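Die schöne Küche und ihre Zahlen

Von Lorenz Gasser

Vor ein paar Wochen lag ein Paper in meinem Posteingang, weitergeleitet von Ihor Lytvynenko, Betreffzeile: »Na also.« Die Gruppe Zolwood hat darin eine Greifstrategie in 3188 simulierten Küchen geprüft und kommt zu dem Schluss, die Reihenfolge der Modelle im Simulator entspreche der Reihenfolge in der Wirklichkeit. Wer oben gewinnt, gewinnt auch unten. Man könne sich also die Labortage sparen und stattdessen Grafikkarten heizen.

Ich gönne es allen. Labortage sind scheußlich. Nur habe ich dann den Anhang gelesen, eine schlechte Angewohnheit, die man mir in Clultstead nie hat austreiben können. Die Wirklichkeit besteht dort aus 40 Versuchen an 2 Tischen. Damit wird eine Korrelation begründet, deren Nachkommastellen mich an die Preisschilder im Möbelhaus erinnern.

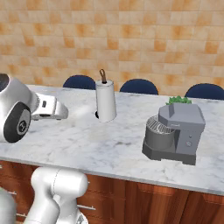
Clultstead, im August

Marmor, Fliesen in Creme und Orange, eine Rolle Küchenpapier auf ihrem Halter, rechts die Küchenmaschine. Ich würde sofort einziehen. In solchen gerenderten Küchen steht der weiße Greifer knapp über der Arbeitsplatte und hat es mit Gegenständen zu tun, deren Masse jemand in eine Datei geschrieben hat. Das Küchenpapier bei mir zu Hause hat keine Datei. Es hat ein loses Ende, und dieses Ende hat Pläne.

Amirhossein Daneshvar hält mir entgegen, dass Absolutwerte niemanden interessieren und es allein auf die Rangfolge ankomme. Darüber haben wir einen ganzen Nachmittag gestritten. Sein Argument ist gut, solange die Modelle weit auseinanderliegen. Koppel und Istari, die beiden besten im Vergleich, liegen aber so dicht beieinander, dass ein anderer Reibungswert sie vertauscht. Aušra Vītola hat es nachgerechnet, mit ungefähr 1535 Durchläufen und geänderter Reibung an den Fingern. Danach war Koppel vorn. Im Paper ist es Istari, fett gedruckt.

Fliesenfarbe und Licht hat die Gruppe übrigens gründlich variiert. Die Reibung blieb überall gleich. Man dreht eben gern an dem Regler, dessen Wirkung man auf Folie drei zeigen kann.

Ich will den Simulator nicht abschaffen. Wer einmal nachts um halb zwei einen Arm aus dem Notstopp geholt hat, weiß ihn zu schätzen. Zum Aussortieren hoffnungsloser Ansätze taugt er ausgezeichnet, und billiger wird man sie nicht los. Aber eine Rangliste an der Spitze gehört mit Streubalken gedruckt, und zwar auch über die Physik, nicht bloß über die Zufallszahlen. Tsung-han Lui meint, dann stünde in der Hälfte aller Tabellen »unentschieden«. Ich würde diese Tabellen gern lesen.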